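Speaker notes: Running a Small Ball Club on Bus Money

Print this page | E-mail this page

Okay, slow down at the start, I always rush it. Say hi, thank the Sayce league people for the coffee, then go right into the bus story.

So! My first spring with the Flutard club we had one bus, 12 healthy players and a shortstop with a bad hamstring who swore he was fine. He wasn't fine. I played him in March anyway, on a cold night, and he pulled up halfway to second and missed the rest of the month. That one is on me and I say so every time I give this talk (pause here, let the coaches in the room squirm a little).

What I want to get across is how we handle a guy coming back from an injury now, when you've got a tiny roster and no doctor down the hall.
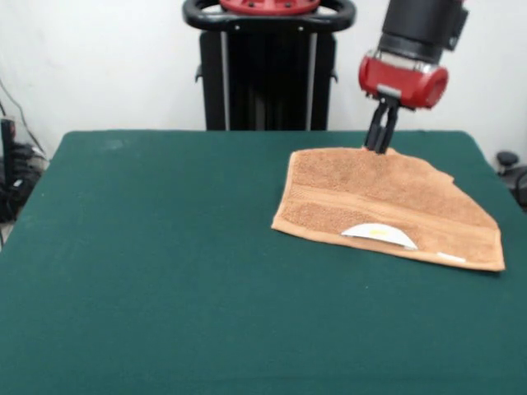
First thing we changed was who makes the call. It used to be me, and I'm the worst person for it, I want to win tonight's game. Now the trainer decides, and if she says he sits, he sits. I'm allowed to grumble. I'm not allowed to argue. Ask for a show of hands: who here has a manager deciding this stuff by himself? Wait for the hands.

Then batting practice. We used to let a guy take his swings, and if he hit a few hard ones everybody got excited and he was in the lineup by dinner. Now he does it 2 days running and we see how he feels the morning after the second one. Mornings tell you a lot more than evenings do. A hitter who feels great at 5 p.m. can wake up and barely lift his coffee.

(If I'm running long, skip the part about the rain delay in Hitberg. If I'm not, tell it, it gets a laugh.)

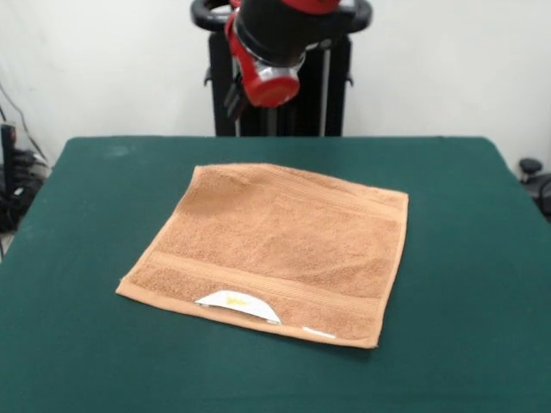 By Berwyn Pugh
Manager, Flutard

Part two is playing time. When he does come back he gets two at-bats and he's done, even if the game's tied. Next game, three. No field work until he's had a few of those. Fans hate it. We had 400 people at the park one night and I'd guess half of them yelled at me when I pulled our cleanup hitter in the fourth. His mom was one of the yellers, so that was a fun walk to the parking lot.

Pitchers are a whole other thing and I'm going to hand that over to Sirkka Hakala, who ran the bullpen at Mivden and knows far more than I do. Remember to say her name right: SEER-kah. Don't let her sit down before she does the long toss bit.

Money slide, well, I don't have a slide, just say it out loud. We set aside $2000 for the season for tape, ice, physical therapy visits and gas to get there. It came out of the uniform budget, so yes, we wore the old road grays again, and yes, the left fielder's number was peeling off by summer. I'd make the same trade tomorrow.

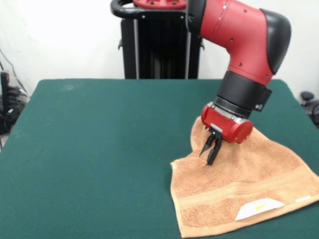 Robot arm with its gripper on a light brown towel.

Last bit, talk about the players. They lie! I lied when I played. You ask a twenty-year-old if his arm hurts and he'll say no with his whole face scrunched up. Don't ask him if it hurts. Ask him to throw, and watch what he does with his shoulder on the walk back. And talk to his roommate, roommates know everything.

Then questions. Repeat each one into the mic, the back rows couldn't hear last time. If somebody brings up the playoff game, keep it short and point them to me afterward by the coffee.

Last updated: March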